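Why Does a Messy Pile Look So Big?

Have you ever been asked to tidy your things, taken one look at the heap, and felt your shoulders droop all the way to your socks? Mine still do, and I'm a grown-up! But there's some lovely science hiding in a heap of clothes, and once you know about it, tidying gets a little bit more interesting (I won't promise it gets fun, but we'll see).

Let's start with air. When you drop a jumper on a table it doesn't lie flat. It crumples, and every crumple makes a little tent with air inside. Then a shirt lands on top and makes more tents. By the time you've added a blanket and a soft toy or two, a good part of your enormous pile is nothing but air! Fold those same clothes and press them gently with your hands, and the air slips out between the layers. You've still got every bit of your clothing, only now it takes up much less room.

Some fabrics hang on to air better than others. Fleece is fluffy because it has lots of tiny fibres sticking up, and all that trapped air helps keep you warm. Knitted cloth is made of loops, row after row of them, and the loops have gaps between them. A thin cotton shirt hasn't nearly so much fluff, so it folds down quite flat. That's why your winter drawer won't shut and your summer drawer will.

Now for the sorting. Your brain finds a mixed-up heap tiring to look at, with so many colours and shapes all asking for attention at once. So give it one small question at a time. Is it something to wear? Is it something to cuddle? Is it a wrapper that belongs in the rubbish? Wearing things can go in one group and cuddly things in another, and before long you'll spot the tabletop peeking through.

A basket is a grand help here, especially one with a slot at the end for your fingers. Put the heavy, flat things in first, and save the squashy ones for last, as they don't mind being tucked into corners. 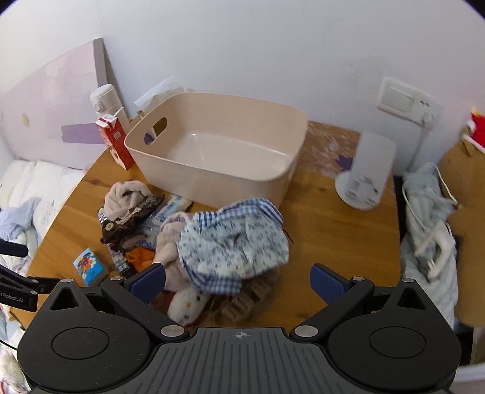

If you'd like to try an experiment, ask a grown-up for a basket and a few clothes. Drop everything in any old how and see how high it comes up the side. Then tip it all out, fold each piece, and pack it again. Was there room left over for your favourite teddy?

Written by Bleddyn Rowlands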